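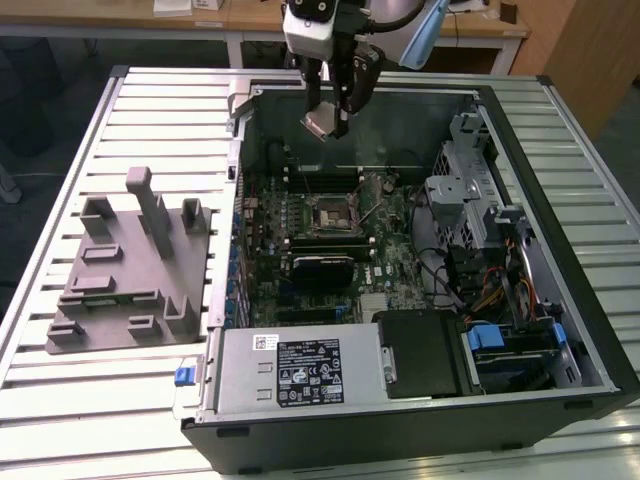

Engineering > Planning and Control > Interviews

Replanning inside the case

Noura Nasrallah maintains the motion planner at Gelness, where the current test task is desktop computer disassembly. Most of her time goes to the last few centimeters of travel.

"Free-space planning is solved well enough for us," she said. "Inside a tower you have sheet metal on every side and cables that aren't in the model."

The planner, Zalum, treats the chassis as a fixed mesh and cables as inflated volumes. The volumes are refreshed from depth data before each descent. Nasrallah sets the planning budget at 230 milliseconds. If no path is found, the arm holds above the rim and requests a new view.

Asked why the timeout is so short, she pointed to the logs. "We replayed 2,023 descents. Past that limit the solver was nearly always stuck on a bad cable estimate. More time gave us the same failure, later."

Contact is handled separately. Qusai Aoun wrote the force controller, which takes over 20 mm from the target and limits approach speed. The handoff used to produce a velocity step. "We were passing position only," Aoun said. "Now the planner passes the full state."

The April release adds a trace viewer for both modules. Nasrallah wants per-joint torque in it as well. That ticket is still open.

Related
Harb 80: notes on the message bus
Lorna Baxter on calibration drift
Depth filtering near bare metal
Anstead simulator: known issues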